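Boards > Arms and Grippers > Faults and Near Misses > Slipped pick, no fault raised

gristle_and_gears wrote:
Posting this before our own write-up gets smoothed over. We run a two-arm Barska station that moves surgical instruments off a draped mat and into a steel tray. On the run I care about, the left gripper let a thin instrument slide in its jaws in the middle of a transfer. The tip swung down and scored the tabletop. The arm carried on to the tray, opened over it, and the log says "place complete."

No fault. No pause. The Stonater supervisor software, which we were sold as the thing that catches this, logged a confidence of 70 for the grip at the moment the part was already turning. Our stop threshold is 60, so as far as it was concerned all was well.
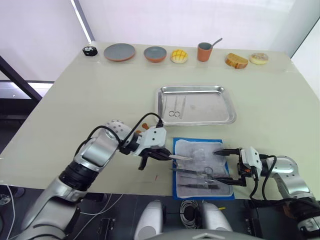 The support answer was that the grip force was "within the expected range for the object class." Fine, but the object class is "instrument, slender," and that covers everything from a probe to a pair of tweezers. A range that wide will always have you inside it. I asked how the software tells a held part from a rotating one and got a link to the same help page I had quoted in my ticket.

I want to know if anyone else has seen a slip go through as a good place, and whether you trust the confidence number for anything at all.

pallet_jockey wrote:
Seen it with pens and cable ends. Never trusted the number. What are your finger pads? If it's bare hard jaws on polished steel I don't know what you expected the software to do. You're pinching a smooth rod with two flat surfaces and hoping.

gristle_and_gears wrote:
The pads are stock. And I agree they're part of it. But bad pads explain the slip. They don't explain the log saying it was fine.

torque_of_the_town wrote:
Going to push back a little. You have one bad run. How many good ones? I've read a lot of these threads where a station does hundreds of clean moves and the one miss turns into "the supervisor is useless." Every grip check has a miss rate.

gristle_and_gears wrote:
382 runs logged as complete that month, October. My problem is that I can't tell you how many were good. I only caught this one by standing next to it. If the log calls a slip a success, then the 382 is just a count of how many times the arm opened its fingers.

torque_of_the_town wrote:
OK, that's fair. I still wouldn't blame Stonater first. Wrist camera footage would settle it. Do you keep it?

gristle_and_gears wrote:
We keep stills at the pick and nothing after. So for every run I have a nice picture of the part being held and no idea what it did on the way over.

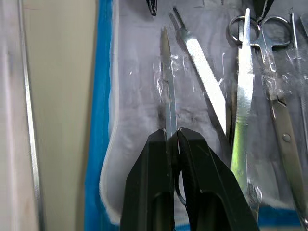 2 min read

And that's the point I keep getting stuck on. The check runs at the pick. Pointed thing up, fingers closed, pass. Then nothing looks again until the fingers open, and at that stage it only checks that they opened. Somebody decided a grip that's good at second one is good at second nine. With a sharp part that's a safety matter, whatever the ticket category says (ours was filed under "performance").

lowside_lou wrote:
Wrapper. Has anyone looked at the wrapper? Clear plastic lying loose near the parts is murder. We had a Probert cell pick up a corner of film with the part and it acted like a greased pad. Took us weeks to spot, and the camera never cared about film because it can see straight through it.

pallet_jockey wrote:
Could be. Could also be the cable. If the loop is tight at the wrist it tugs when the joint rolls and you get a little kick right when you don't want one.

gristle_and_gears wrote:
Both possible, and I'll try a run with the plastic cleared away and a longer loop. I'm not claiming to know why it slipped. I've seen three theories today and each one comes from whatever bit the person last.

nightshift_ned wrote:
Cheap fix that worked for us: make it stop halfway, hold, and look again. Adds 300 milliseconds. We run the second check through Gistness instead of the vendor tool. It flags too much, but I'd take that.

torque_of_the_town wrote:
"Flags too much" is how people end up clicking past every warning. I'd fix the pads and tighten the class before adding another box.

nightshift_ned wrote:
Then you're still checking once. Do both.

gristle_and_gears wrote:
Putting in the mid-move stop tonight, threshold up from 60, and hands stay out of the cell until I've watched it myself. I've reopened the ticket as safety. Last time they closed it within the hour, so we'll see. Will post the logs, for whatever the logs are worth.

Contact the moderators | Copyright the board and its posters | Back to top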